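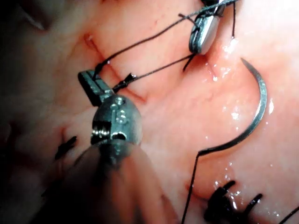
Suture Practice FAQ – Enavine Skills Pages

What length of thread should I cut?
For a single knot, 9 cm is enough. For a short running closure, cut 11 cm. Longer strands tangle and cross each other.

Where do I hold the needle?
On the body, just past the midpoint toward the thread end. Gripping the tip dulls it.

How far from the incision should the bite be?
Keep it equal on both sides – uneven bites leave one edge riding over the other. Enter at a right angle and follow the curve of the needle.

The thread frays. Is it defective?
Usually not. Ridged jaws damage thread that will stay in the knot. Grip only the part to be trimmed.

How tight is tight enough?
The edges should touch without blanching or puckering.
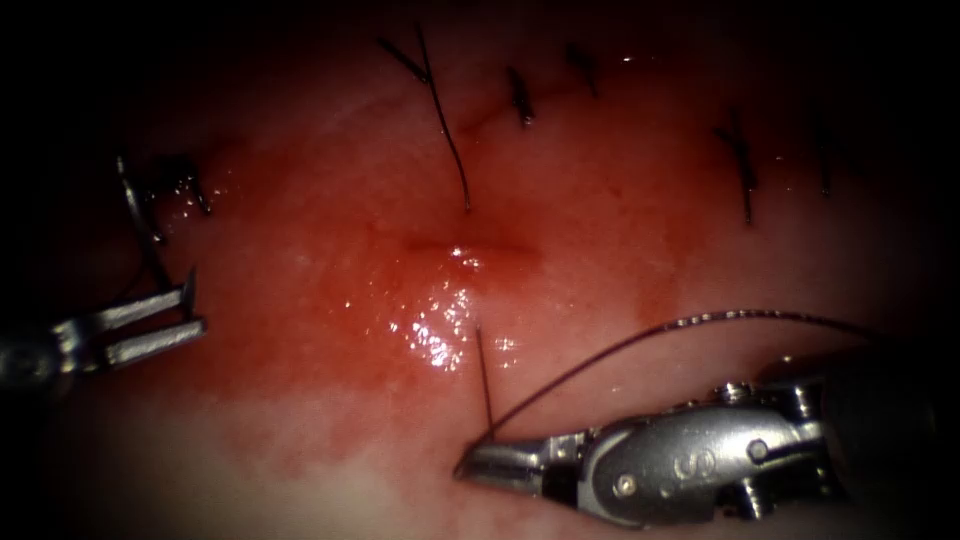
Jang writes that on wet tissue the first throw slips before the second is down, and asks whether a double first throw is acceptable. It is – use a surgeon's knot, then square single throws.

Last revised Tuesday, February 17, 2004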